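Foros > Robótica de manipulación > Pinzas y efectores finales > Averías y seguridad

Pinza paralela: señal de «pieza agarrada» sin pieza entre los dedos

6 respuestas · 2 seguidores · Compartir (3)

dkuusk_ots
Buenas. Abro hilo por un fallo que no consigo acotar. Celda de manipulación textil en el laboratorio de Ots, pinza eléctrica de dos dedos, control por corriente. Tarea: coger una prenda blanda de la mesa y depositarla en otra posición.

El síntoma: la pinza cierra, el controlador da «pieza presente», el brazo sube y hace el recorrido completo sin nada. Ninguna alarma. El domingo dejé una serie de 1000 ciclos y el registro marca agarre correcto en casi 1000, cifra que no me creo, porque en los que miré en persona había fallos a menudo.

Los dedos llevan puntas blandas añadidas por nosotros. Sin ellas la tela resbalaba. La detección por corriente es la de fábrica, sin tocar.

Darius

t_petrenko
Típico. El controlador no sabe si hay pieza. Sabe que el motor ha encontrado resistencia antes de llegar a la posición teórica de cierre. Con puntas blandas los dedos se tocan antes del cero, las puntas se comprimen, sube la corriente y ya tienes tu «pieza presente».

¿Rehiciste el cero después de montar las puntas? Y pon aquí la posición final de cierre en vacío y con prenda. Sin esos dos valores todo lo demás es especular.

noemi.park
No descartaría tan rápido un problema de percepción. Si la pinza cierra en vacío es que el punto de agarre estaba mal calculado, y eso viene antes que la señal. Son dos fallos: uno de posición y otro de detección. Arreglar el segundo solo sirve para enterarse del primero.

En Wimovholm tuvimos algo parecido con gorros y calcetines. Sobre mesa clara y con mucha luz, la profundidad salía con huecos en los bordes y el planificador desplazaba el punto hacia fuera de la prenda. Bajamos la iluminación y mejoró bastante.

t_petrenko
De acuerdo en que son dos. En desacuerdo con el orden. Un agarre fallido que se detecta es un reintento. Un agarre fallido que se da por bueno es un brazo moviéndose a velocidad de transporte con un estado interno falso. Si hay una persona cerca o la celda siguiente espera la pieza, eso es un tema de seguridad y va primero.

dkuusk_ots
Contesto por partes. El cero no se rehízo, culpa mía. Di por hecho que el ciclo de referencia al arrancar bastaba, pero mirando la documentación ese ciclo solo comprueba el tope de apertura.

En vacío para 6 mm antes del cierre teórico. Con la prenda cogida por un solo pliegue, también 6 mm dentro de la resolución que da el registro. Con dos o más pliegues sí se nota diferencia. O sea que por posición tampoco distingo el caso malo de un agarre fino.

Añado que las fundas de cinta de los dedos se cambiaron en junio y nadie apuntó el grosor.

dace_p
Entonces la posición no te vale como criterio único, da igual cómo ajustes el umbral. Yo haría lo siguiente:

1. Rehacer el cero con las puntas y la cinta definitivas, y repetirlo en cada cambio.
2. Pasar la señal de corriente a condición necesaria, no suficiente.
3. Después de cerrar, subir despacio, parar y comprobar con cámara que la prenda ya no está en la mesa.
4. Si no se confirma, abrir y volver a posición segura. Máximo 3 reintentos y parada con aviso.

El punto 4 es el que más se salta la gente. Sin límite de reintentos, el brazo puede pasarse la noche picando la mesa.

Dace Paulauskas – integración, Nunbridge

noemi.park
El punto 3 mete un tiempo de ciclo que en producción no te aceptan. En laboratorio, sí. Y sigo pidiendo lo mismo: una imagen del cierre con la prenda a la vista, para saber por dónde se desvía el punto de agarre.

dkuusk_ots
Va la imagen. El gris sobre blanco ayuda a distinguir la prenda, al menos a ojo.
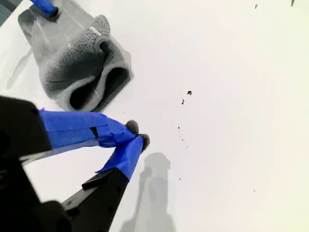 Dedos casi cerrados junto al borde doblado del gorro, sin tela entre las puntas.

Con la posición articular de ese ciclo y la profundidad guardada calculo el desvío esta tarde. El punto 2 de Dace ya está metido y el 4 también. El 3 lo pruebo en cuanto tenga el cero rehecho.

noemi.park
Gracias. Por lo que se ve, el cierre queda fuera de la prenda, por el lado de la abertura del gorro. El interior está muy oscuro ahí. Revisa si tu segmentación trata esa zona como parte del objeto o como hueco, porque si coloca el centro del agarre en función de ese contorno el desvío puede salir de ahí. Una imagen sola no lo demuestra, así que compara varios ciclos.

También hay motas en la mesa. No creo que influyan, pero yo la limpiaría antes de repetir la serie para quitar una variable.

t_petrenko
Las motas no dan corriente de cierre. Las puntas tocándose, sí. Mantengo lo dicho: primero el cero, luego la visión. Y la serie anterior, a la basura como dato de tasa de éxito.

dkuusk_ots
La serie queda anulada. He marcado el registro como no válido para que Ewan no lo use en el informe de Grarkia. Dejo el hilo abierto hasta tener los valores con el cero nuevo.

Temas relacionados
Desgaste de puntas blandas: cada cuánto cambiarlas
Umbral de corriente en pinzas eléctricas con piezas deformables
Huecos de profundidad sobre superficies blancas
Límite de reintentos y parada segura en celdas sin vigilancia
Cinta en los dedos de la pinza: ¿afecta a la repetibilidad?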